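Peltham College, Household Products module, June

Written by Hậu Hoàng. Tutor: Ferdinand Wyss.

# Drying a slotted skimmer on a cup stand

## Background

My aunt runs a small noodle kitchen called Thái, and I wash up there at weekends. The skimmers are a nuisance to dry. If they go in the cutlery pot with the head up, water runs down the handle and collects in the bottom of the pot. If they go in with the head down, the head stays wet and the handle sticks out where people knock it. Most of the time they end up flat on a tea towel, which is soaked by the middle of service.

Cups in the same kitchen hang on a stand with hooks and give no trouble. My question for this project was whether a stand made for cups could also be used for a skimmer, and what would have to change if it could not. I did not want to design a new rack from nothing. The brief for the module asks us to start with a product that already exists and look at it closely, and Mr Wyss reminded the group more than once that the looking was worth more marks than the redesign.

## The two items

The stand is sold under the name Zovuvov. It has a round flat base, a tall thin pole and a hub at the top with curved hook arms spreading outwards, all in white. The pole lifts off the base for storage, and I checked that it was pushed fully home before every test. The whole stand weighs 961 g on the workshop scales, and most of that is the base.

The skimmer is pale, with a perforated head and a long tan handle. I chose it over the metal ones at Thái because it is light. I thought a light spoon would be the easy case, and that if it failed there was no point in going on to the heavy ones.

I worked in the Lumen room, at the wooden table with the rounded corners, on a large sheet of gridded paper. I used the grid for setting the spoon and stand down in similar positions each time. It had been used by other groups before mine and had picked up some dirt, but the lines could still be followed.
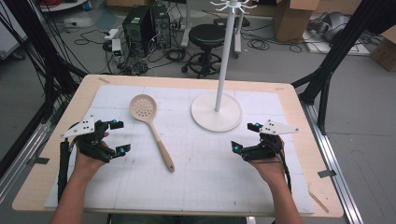 ## Looking at the skimmer

Before doing anything with water I went over the spoon by hand and by eye and made notes. These are the ones that mattered later.

- The holes are in the middle part of the head, with a plain rim left all the way round. Water on the rim has nowhere to go unless the spoon is tilted.
- The neck is narrow and gets wider as it goes down towards the grip.
- The grip is thicker than the neck and a slightly darker tan.
- There is a small round hanging hole near the rounded end of the grip.

The last point was the main one. I had used skimmers like this for a year and had never hung one up by the hole. The cook at Thái had not either. When I asked her, she said the hole was there for the shop to put it on a peg, and she may be right.

With the spoon lying down, the hole is easy to miss. From where you stand at a sink it looks like a dark dot on the handle. I would have liked a bigger hole or a loop, and I come back to this under changes.

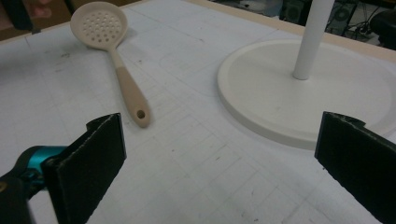 I also compared the hole with the ends of the hook arms. The hooks are meant for cup handles, so they are rounded and fairly thick. The hole in the grip was too small to go over them by 2 mm, measured with callipers. So the obvious way of hanging the spoon was ruled out before I had wetted it. I tied a short loop of kitchen string through the hole instead and hung the loop over a hook.

## Method

The tests were simple. I dipped the head of the skimmer in a bowl of water up to the neck, held it over the bowl until it stopped running, and then left it in one of three positions:

1. flat on the table, with a folded paper towel beneath the head
2. hanging from a hook by the string loop, with the head at the bottom
3. standing in a tall jar with the head up

After 10 minutes I wiped the head with a dry piece of paper towel and weighed the towel before and after. I repeated each position 5 times. The window was shut and the heating was off. I moved the gridded sheet out of the way for the wet tests and put it back for the positioning work.

I did not test with hot water, although in a real kitchen the spoon comes out of hot water and that would probably speed things up.

## Results

Hanging was the best of the three. The towel picked up very little water from the head, and what there was came off the rim. In the jar, the head was nearly as dry as when it was hanging, but the bottom of the jar was wet every time and so was the end of the grip. Flat on the table was clearly the worst. The paper towel underneath stuck to the head and kept the holes wet.

The drip from the hanging spoon landed on the base of the stand, close to the pole. The base has a slightly raised rim and is a little lower inside it, so it held the water and none reached the table. For one spoon I think this is a good thing. With several spoons it would need tipping out, and I doubt anybody would remember.

Stability was less good. The stand did not fall over in any test, but it leaned when I unhooked the spoon with a sideways pull. Lifting the loop straight up was fine. A person in a hurry pulls sideways, so I count this as a fault.

I then spent an afternoon on how close to the stand the spoon can be held when it is put away or taken down. The handle is long, and it is easy to catch the pole with it. Turning the spoon upright first and bringing it in beside the pole gave the fewest knocks.

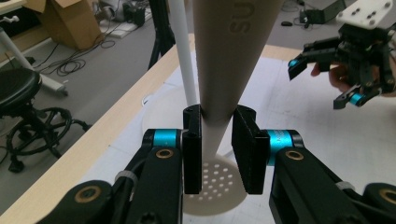 A wider gap between pole and hook would help with this. The arms would have to be longer, which puts the weight further out, so the base would need to be heavier or larger to match. I drew both versions, and the larger base took up too much worktop to be any use at Thái.

## Changes I would make

The cheapest change is to the spoon. A longer slot in place of the round hole would fit over the cup hooks and do away with the string. The grip is thick enough at that end to take it, as far as I can judge without cutting one open.

On the stand I would slim down one or two of the hook arms and leave the others for cups. Mr Wyss suggested a clip-on end piece for the hook instead, and I made one in card. It worked with the spoon dry but I did not get as far as a version that could be wetted.

## What I would do differently

I should have weighed the water in the base as well as the water on the head. I also used only one skimmer, and the metal ones at Thái are a good deal heavier, so nothing here can be said about them. The string loop got wet and stayed wet, and in a kitchen it would have to be changed often.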